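Ellby: a collection of package tour offers, tidied up for reuse

Welcome, and thank you for stopping by. Ellby is a set of escorted tour and package holiday offers, copied out of printed brochures and newsletter adverts and put into plain tables so that you can search them, compare them or feed them into whatever you happen to be building. It began as a way of settling a family argument over whether "half board" had always meant the same thing, and it has grown a good deal since then.

If you only want the data, everything is in the folder called data and you can skip straight to "Getting started". If you'd like to know how it was put together, and where it is likely to trip you up, do make a cup of tea and read on.

What's in the box

The collection holds 3168 offers. An offer, for our purposes, is one advertised price for one tour, so the same trip in May and in October counts as separate offers if the brochure priced them separately. This catches people out, and it caught me out too when I made my first chart and thought I had discovered an enormous boom in coach tours.

A smaller group, more than 905 of the offers, also come with a day-by-day itinerary. These are the ones most people are after, I think, and they live in their own file so you don't have to go digging.

The folders are laid out like this:

data/offers.csv – one line per offer
data/itineraries.csv – one line per day of each itinerary
data/inclusions.csv – what the price covers, one line per item
data/operators.csv – who sold the tour
notes/ – my working notes, untidy but sometimes useful
scripts/ – the import and checking scripts

Columns in offers.csv

There are 7 columns, and I have tried hard to keep it that way in spite of many tempting suggestions.

offer_id: A short code that never changes, even if we correct everything else about the offer.

operator: The code for the company, to be looked up in operators.csv.

title: The title as printed, capital letters and exclamation marks included. I went back and forth on tidying these and decided the shouting was part of the record.

nights: The number of nights of accommodation. Nights on an aeroplane or an overnight ferry are left out unless a cabin was part of the price. Please don't work this out from the title, where "days" often includes the day you leave home at teatime and see nothing but the motorway.

season: One of low, shoulder, high or mixed. Where the brochure used its own words ("Golden Autumn", "Summer Sparkle" and so on) we picked the closest match from the departure months.

price: The lead price per person, in the currency printed. There is no conversion and no allowance for inflation.

basis: Twin share, single, family or unclear. Please use this one! A great many adverts show the twin share price in large type with the single supplement tucked away elsewhere, and if you average over the lot without filtering you will get a figure that no traveller ever paid.

The inclusions file

This is the part I am fondest of. Each offer's inclusions were split into separate items and given a plain label: breakfast, dinner, guide, local guide, transfers, entrance fees, flights, ferry, luggage handling, and a catch-all called other. The original wording sits next to the label, so if you disagree with a choice you can see what we were looking at.

Some of those choices were hard. "Welcome drink and nibbles" went under other after a long exchange of emails. "Services of our friendly representative" was labelled as a guide at first, but Nerea Gallardo pointed out that a representative who meets you at the hotel desk for an hour is a very different thing from somebody who walks round the cathedral with you, so there is now a separate label called rep. Older copies of the data won't have it, and if your totals don't match ours that is the first place to look.

Where the offers came from

Most were typed in by hand from brochures and leaflets. The largest share comes from Bravus, a coach and ferry operator that kept a full run of its own brochures and very kindly let us sit and go through them. The next largest is Clernolen, who sold mostly walking holidays and river trips in small groups. The rest are odds and ends: newspaper inserts, a box of leaflets from a closed travel agency, and newsletters that people forwarded to us.

You will see straight away that this is not a fair picture of the whole holiday trade. Bravus liked the seaside and liked it in spring, so the spring seaside is everywhere in these tables. Beach packages by air are thin on the ground, cruises are thinner still, and anything sold only by telephone or over the counter is missing altogether. If you want to say something about what people in general paid for a holiday, I would gently ask you to find another source, or at the very least to say plainly where these numbers came from.

How it was typed and checked

Every offer was entered by one of 2 people, Nerea or me, Saturnino Cordero, and then read over by the other with the page open. Disagreements are written down in notes/queries.txt with the offer_id beside them. Where we couldn't agree, or the print was too faint to be sure, the field is left blank. A blank always means "we don't know" and never means nought.

After the reading over, the tables go through a small checking program called Seok, which lives in the scripts folder. It looks for the sort of slip that tired eyes miss: a tour with more dinners than nights, a low season price dearer than the high season one, an itinerary that jumps from the second day to the fourth. It doesn't change anything by itself. It prints a list of grumbles and you go and look them up. Some of the grumbles turn out to be faithful copies of the brochure's own mistakes, and those are kept as printed and marked in the notes.

Getting started

The files are plain comma-separated text in UTF-8, and they open in any spreadsheet. Do watch out for place names with accents if your spreadsheet tries to be clever on opening. To run the checks yourself, go into the top folder and type:

python scripts/seok.py data/

To list only the offers with itineraries:

python scripts/seok.py data/ --with-days

It needs nothing beyond a standard Python installation. On my rather elderly laptop it finishes before the kettle does.

Good uses and less good ones

People have used Ellby to look at how brochure language changes, to practise joining tables, and to test search tools on text that is messy in a natural sort of way. All of that is lovely and I'd be glad to hear of more. The itineraries are also good fun for drawing maps, though you'll need to find the coordinates yourself.

Please don't use it to plan or price a real trip. The offers have all expired, several of the hotels have shut, and at least one of the ferry routes no longer runs. I mention this because we have had a very polite message from someone hoping to book.

Personal details

Brochures sometimes name the guide or print a letter from a happy customer. Names of guides and customers have been taken out of the itineraries and replaced with the word "guide" or "guest". If you spot one that slipped through, write to us and it will be removed without any fuss.

Licence and thanks

The tables may be reused and changed freely as long as you say where they came from. The wording in the title column and the itineraries belongs to the operators, who have agreed to its use here for study and for teaching. If you have something commercial in mind, please ask first and we'll pass the question along.

Corrections and what comes next

Corrections are very welcome, and the smaller the better. Send the offer_id, what you think is wrong, and if you can, what the page says. The next job on the list is to split the transfers label into airport transfers and home pick-up – the two are muddled together at present, and for the coach tours the difference matters rather a lot.
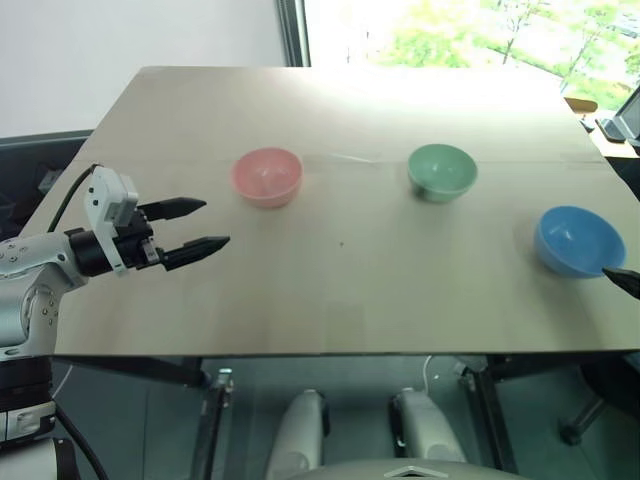 Nerea has made a start on that with the Bravus offers, and her half-finished labels are in notes/transfers.txt if you'd care to try them out. Clernolen will take longer, as their brochures tended to say only "we will collect you" and leave the where and the when to a letter that came later. If you have one of those letters in a drawer, we would dearly like to see a copy.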